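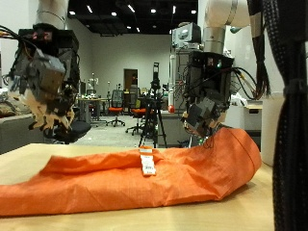 Trial of the Kusteo Hand Kit for Handling Clothes
By Kenneth Leckie
Posted in November
14 shares | 3 comments

Our group had one semester to test the Kusteo hand kit and to say if our department should rent it for a second year. My part was the work with clothes. Craig MacAulay was our supervisor and he also wrote the budget pages, which are in a separate file.

The kit comes as a pair of hands with fingers, a control box and a teaching program. The seller, Vondwood, also offers simple two-jaw grippers at a lower price. We wanted to know whether fingers are worth the extra money when the object is soft.

1. Method

We used one long orange garment of thin fabric with a barcode tag on it. Thin cloth is difficult because it makes many small folds, and the hand can close on one layer or on five. At the start of each trial the garment was bunched into a roll on the wooden table. The task was to press on the cloth, take hold of the top layer and open the roll to the side. Either hand was allowed to begin. We made 200 trials, and I wrote each result in a notebook the same evening.

2. Results

The kit finished the task in 152 trials. Most of the failures came at the first touch. If the fingers pressed too lightly, they slid over the crease. If they pressed too strongly, they took the whole roll and lifted it. After we changed the pressing depth in the program, the results became better, but I did not keep the depth values for the first week, so I can not show this in a table.

The tag was a second problem. Sometimes a finger caught the small loop and the garment turned. We did not cut the tag off, as clothes in a shop have it too.

3. Opinion about the product

The teaching program is easy. A new student needed about 8 hours before he could make his own trial. The manual is weak, and the chapter about calibration has two different orders of the same steps. We wrote to Vondwood and received the correct page after some days. The cables also need attention, and I would like a better holder for them in the kit.

The rent is 3,000 dollars for the year. For clothes I recommend to continue. For boxes and other hard objects the simple gripper is enough, and this was also the result of the other half of our group.

The next test should use a heavier fabric, for example a towel, and the same table.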